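About Hitance

Bathroom care for small buildings
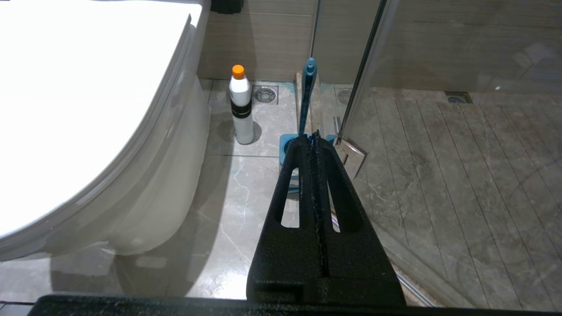 Hitance cleans and maintains bathrooms in guesthouses, rental apartments and small offices. We do not clean kitchens, windows or carpets. The work is limited to tiled wet rooms: toilets, floors, drains, shower areas and wall tile up to ceiling height.

The company was started by Frauke Hagedorn and Ludger Rathjen. Frauke had worked as a tile setter and Ludger in building maintenance. Both had spent a good part of their time repairing grout and polished stone damaged by the wrong cleaner, usually a strong descaler left on the floor beside the toilet. The first contract was a guesthouse with 10 bathrooms. We now look after 40 buildings.

What we do

A standard visit covers the toilet inside and out, the seat and lid hinges, the floor, the floor drain, the shower threshold and the lower band of wall tile. The upper wall and the ceiling vent are done on every fourth visit. Supplies kept in the room, such as the cleaner bottle and the toilet brush with its holder, are wiped, checked and put back in their places.

The order of work is fixed. Dry dust and hair are removed first. Cleaner goes into the bowl and is left to stand while the wall tile is wiped from top to bottom. The bowl is brushed and flushed, then the outside of the toilet is washed, including the base where it meets the floor. The floor comes last, from the far corner toward the door. A room of ordinary size takes 28 minutes on our time sheet, excluding the upper wall.

Surfaces

Polished marble, including marble tile and the stone curbs used at the edge of a shower, is calcium carbonate. Acid dissolves the polish and leaves a dull mark which cannot be washed out. For this reason acid products are used inside the ceramic bowl only. They are not poured on the floor, and a bottle that has held acid is rinsed on the outside before it is set down on stone. Spills are flooded with clean water at once and reported.

Wood-grain tile is less sensitive, but a textured face holds soap film in its fine lines. We wipe along the grain with a damp microfiber cloth and a neutral cleaner, then dry with a second cloth. Scouring pads are not used on printed or glazed surfaces.

Grout is brushed with a nylon brush. Sealing is a separate job and is quoted per room.

Drains

A floor drain with a perforated steel cover needs more attention than it generally gets. Hair and lint collect beneath the cover, and in a room where the shower is seldom used the water in the trap evaporates. The smell that follows is often blamed on the toilet. At each visit the cover is lifted where the design allows it, the strainer is emptied, and water is poured in to refill the trap. In vacant rentals we can do this as a separate call.

Brushes and holders

A brush put straight back after use drips into the holder, and the holder then stands in its own dirty water. Our cleaners clamp the brush under the closed seat, over the bowl, until it stops dripping. The holder is emptied into the toilet, washed and dried on the underside before it goes back on the floor. Plastic brushes are replaced when the bristles splay. Customers who want a certain color or shape can keep a spare on site and we will fit that one.

Holders should stand clear of the drain cover and outside the shower area. Either side of the toilet is acceptable. Bottles left in the room should be capped and upright, with the label readable. Where children use the bathroom we ask for a high shelf or a locked cabinet instead.

Products

We buy from two suppliers, Prastilton for floor and tile cleaners and Lenz for cloths, brushes and drain strainers. Concentrates are diluted at our storeroom and carried in labeled bottles. Bleach and acid cleaners travel in separate crates and are never used in the same room on the same day.

Customers may supply their own products. We need the safety data sheet first, and we will decline an unlabeled bottle.

Records

Each bathroom has a card listing the floor material, the wall material, the type of drain and any existing damage. The card is filled in at the first inspection, which is free of charge, and updated when something is replaced - a new seat, a regrouted corner, a different drain cover. Cards are stored in Pravus, our job database, and a copy is sent to the customer each September together with the price list.

People

Frauke Hagedorn carries out the first inspections and quotes stone repairs. Ludger Rathjen plans the routes and handles contracts. Oanh Văn trains new cleaners, who work alongside her until they have completed 40 rooms. Virgil Nistor does grout, silicone and drain work. Sabine Schwerdtfeger answers the phone and manages the storeroom.

Working hours

Cleaning visits run from 7 a.m. to 4 p.m. There are no regular visits on Sunday, though guesthouse changeovers can be booked for that day with prior notice. Blocked drains are taken by phone during working hours. Please have the building address and the room number from the card ready when you call.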